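9/14/18

I finished Tufa last night after 40 hours, which is more than I meant to give it. It's a dungeon crawler from Stollaser, a small studio, and you play a surveyor mapping caves under a town called Braren. I bought it for the map drawing and stayed for the combat.

The caves change every time you go down. You carry 2 weapons and whatever you can stuff in your pack. I used the short spear and the hook for most of the game. Alfie Bloxham told me to switch to the hammer early on, and I should have listened. The fourth boss took me a whole evening.
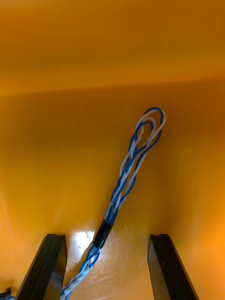

Blue and white cable in an orange container.

Money is tight at first. The good lantern costs 550 coins and a normal run pays 216 if you get out alive, so plan on a few dull trips. After that it opens up and the deeper levels are worth the trouble – the flooded one especially.

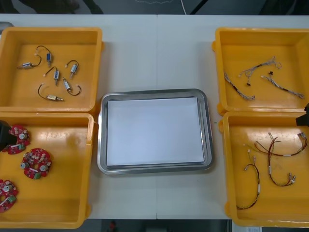
The sound is good too, mostly drips and footsteps. I turned the music off and didn't miss it. My one real complaint is the inventory screen, where you have to drop things one at a time.

I'm starting Skusotel next. Alfie says the first hour is slow. If anyone knows how to open the blue door on the third level of Tufa, leave a comment. I never found the key.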